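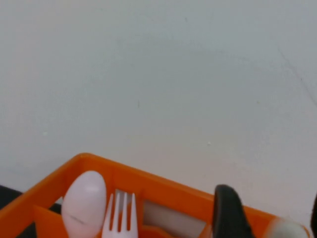 Okay, morning everyone, thanks for coming in on a Tuesday. I'm going to talk for a bit about cutlery, and how we stopped losing it. When I took over the lunch room at Dendness there was one deep drawer for everything, and if you've ever watched a four-year-old look for a fork in a deep drawer, you know how long that takes. So the drawer went, and what the kids get now is a caddy out on the table, bright orange, spoon standing up in one compartment and a white fork just next door with its tines in the air. They can see what they're reaching for before they reach. That's most of my talk, really, but I've got the room till morning tea so I'll keep going.

(Pause here, let the latecomers sit down.)

First thing, colour. I wanted something you could spot from the doorway. Our tables are pale, the walls are pale, and the first caddy we tried was a cream one that Silvana Camargo kindly brought from home. Lovely thing. The kids walked straight past it! Orange they don't walk past. If your tables are already orange, go blue, go green, I don't mind, just don't match.

Second thing, compartments. Please get one with dividers. We had a plain tub for a fortnight and by Thursday lunch it was soup in there, spoons lying on forks lying on someone's hair clip. With a divider the kids sort things without being asked. Well, mostly. I'd say we still fish out around 26 wrong ones a week across all the rooms, and I can live with that.

(Ask: who's still using a drawer? Hands up. Be nice about it.)

Heads up or heads down? I get asked this a lot. Aparecida Caldeira and I went back and forth on it for ages. She likes handles up, so nobody's fingers go near the bit that goes in your mouth, and she's right, that's the cleaner way, and it's what we do for the big shared lunches in June when we've got families in. For the little ones on an ordinary day I go heads up, because they can't tell a spoon from a fork by the handle. An adult hands them out at that age anyway, and everybody washes up to the elbows first. If your centre has a rule about it, follow your rule.

Plastic or metal? Plastic for the under-fives at ours. It's quieter, for a start (you have no idea how loud a metal spoon is on a hard table at noon). It does scratch and stain, so once a term I sit down with a cuppa and go through the lot and toss the sad ones. Last time we had 277 pieces all up, which explained why the cupboard wouldn't shut.

Washing the caddy. People forget this! They wash the spoons and pop them back into a tub that's got crumbs in the bottom. Ours gets tipped out and scrubbed every Friday, bottle brush in the corners, then upside down on the rack overnight. Don't put things back while it's still damp.

(If running over, skip the next bit.)

We keep 2 caddies on the go, one out and one drying. Start with one table, see how your kids take to it, then do the rest.

Right, questions. And if anyone wants the spare cream one, Silvana says it's yours, it's in my car.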